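Grisetard Recalls Utach Countertop Wine Racks Over Weld Failures

Workovska, November. Housewares importer Grisetard has begun a voluntary recall of 1,955 Utach countertop wine racks sold through independent kitchen stores and by mail order. The recall covers the 16-bottle model only. Smaller Utach racks are made on a different line and are not included.
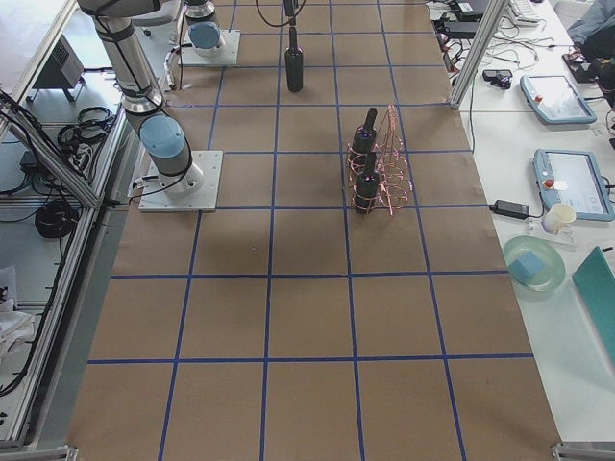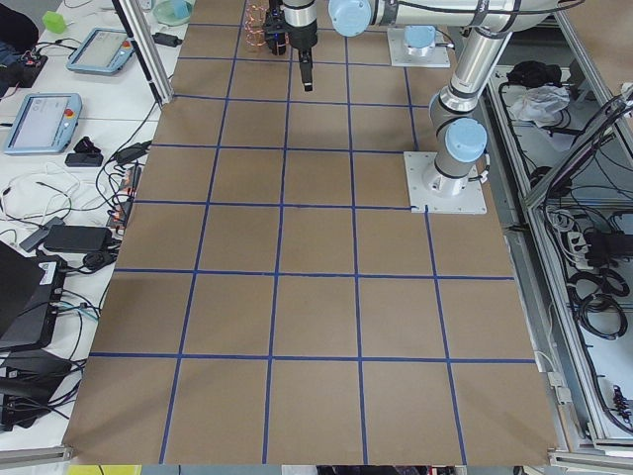

The company opened a review after receiving 17 reports of welds separating where the lower crossbar meets the rear leg. In each report the rack was fully loaded. Two customers reported minor cuts from broken glass. No other injuries have been reported.

Testing at the company's Rocha warehouse found that the affected welds did not reach full depth. A rack with this defect can hold its rated load for weeks or months before the joint gives way. The fault cannot be found reliably by looking at the rack, and a joint that feels firm by hand may still be weak.

"The supplier changed the wire gauge and kept the old welder settings," said Gaëtan Gautier, director of product quality at Grisetard. "Our incoming inspection checked dimensions and finish. It did not include a load test on this model. It does now."

Customers should remove all bottles, starting with the top row, and stop using the rack. The model number is stamped on the underside of the rear foot. Racks with a model number ending in R are part of the recall. Racks ending in S were made after the welder settings were corrected and may stay in use.

Owners may choose a full refund or a replacement rack. A receipt is not required. Grisetard will send a prepaid return label on request, or the rack may be taken back to the store where it was bought. Customers should not try to repair the joint with glue, solder or wire.

The company has set aside 500 replacement racks for immediate shipment. Later requests will be filled as new stock clears load testing. Refunds are not affected by the supply of replacements.

"Stores have been asked to pull the model from shelves and from window displays," said Irfan Jafri, who manages retail accounts for Grisetard. "Any unsold units will be credited in full, including opened boxes."

Claims may be made by mail or at any participating store. Store managers with questions about credits should contact their Grisetard account representative.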